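How to Run a Cloth-Handling Demo at a Robotics Open Day

Posted 2022-08-25 by Ghada Sleiman
41 shares | 4 comments

We opened the workshop at Grevmont to visitors in February and showed the arm picking up and moving pieces of cloth. It was our second open day and the first one where the robot did anything with fabric. The first year we stacked blocks, and people watched one stack go up and moved on. With cloth they stayed longer and asked more.

Several teachers and two other workshops have written to ask how we set it up, so these are the steps we followed, with the changes I would make next time. I am assuming you already have an arm that runs and someone who knows how to drive it. Ours is driven by a person at the controls for most of the day, with a short recorded routine for the busy times.

What you need

- One arm with a gripper, already checked and homed
- A flat work surface in one solid color
- Cloth pieces of different weights, none of them precious
- An open box to hold items
- Tape for the visitor line
- A printed sheet with the running order
- A second person who talks while the first one drives

Step 1. Pick the cloth

Try everything on the arm the week before. Thin, slippery fabric looks simple and is hard to pick up. Stiff fabric holds its folds and gives the gripper something to close on. We went through a bag of old clothes and remnants and threw out more than half of it. Anything with long loose threads goes too, as the threads wind into the fingers and you will spend ten minutes with tweezers in front of an audience.

Raghda Karam sorted ours into easy, medium and hard. The hard pile came out only when a visitor asked for it.

Step 2. Choose a surface the cloth stands out on

A plain surface helps the people at the back follow what is going on. It also helps the driver. Avoid patterns and avoid anything shiny. If the surface slides on the floor, fix it down before you do anything else. Ours crept a little during the rehearsal and every recorded position was wrong after that.

Leave more clear space than you think you need. Cloth spreads when it is dropped, and a piece that hangs over the side is awkward to get back.

Step 3. Mark the visitor line

Measure the full reach of the arm, then put the tape 90 centimeters beyond it. We started at 70 and moved it back before the doors opened, after one of the rehearsal crowd leaned over with a phone. Put the emergency stop where the driver can hit it without looking, and tell the talker where it is as well.

Cables are the other thing to settle now. Keep all of them on your side of the tape. If a cable has to cross the walkway, change the layout.

Step 4. Rehearse the pick

Start with the cloth bunched up. A flat sheet gives the fingers no edge to take hold of, while a crumpled piece has ridges all over it. Come down slowly, close on a fold, and lift a short way before you move sideways. If the cloth slips, put the arm back to its start position and go again. Do not chase the cloth around the surface.

Rehearse with the talker present. The two of you need to agree on what gets said at each point, and when the driver needs quiet.

We worked with a tan piece on the green surface, with the gripper end right down at the cloth and the open cardboard box at the far side.

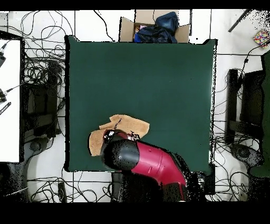
Step 5. Write the running order

Ours fit on one sheet of paper. Each run took 10 minutes, including questions:

1. Talker says hello and points out the tape.
2. Driver moves the arm through its joints one at a time, no cloth.
3. First pick with an easy piece.
4. Second pick with a medium piece, chosen by a visitor.
5. Questions while the driver resets.

Keep the joint movements in, even if you are running late. Visitors who have seen each joint move alone ask better questions afterward. The Jodex group came through before lunch and wanted to know why the arm takes the long way around on some lifts, and having just shown them the joints, Raghda could answer in a sentence.

Step 6. Drive in front of people

Go slower than in rehearsal. You will want to speed up when the room is full - don't. Say out loud when a pick has failed and say what you will change. We missed plenty of grips and the questions after a miss were usually the best of the run.

Swap driver and talker every hour or so. Driving with a crowd behind you is tiring and the first sign of it is bumping the surface.

If someone asks to have a turn, decide beforehand what the answer is. Ours was no for the arm itself, but we had a spare gripper on a bench, unpowered, that people could open and close by hand. The children from the Abou Jaoude school spent most of their visit at that bench.

Step 7. Pack up and write it down

Power the arm off before anyone crosses the tape. Check the fingers for lint. Then sit down and write what went wrong while you still remember it. Our list had the crawling surface at the top, then the talker's voice (bring a small speaker), then the shortage of chairs. We also ran out of the printed handout by midafternoon. Voster lent us their copier for the second batch.

Next time I would add a longer break in the middle of the day and drop the recorded routine. It worked fine, but people could tell the difference and drifted off.

Comments (4)

marla_t
Did you use a soft pad on the gripper fingers? Ours polishes the fabric and then loses it.

Ghada Sleiman
Thin rubber, glued on, replaced when it gets smooth. Clean it with a damp cloth between runs, that helped more than changing the pad.

Pete in the back shop
90 cm sounds like plenty until a school group arrives. We use rope on posts and tape under it.

dnorris
Would you share the running order sheet? We have an open day coming up and I'd like to borrow the joint by joint part.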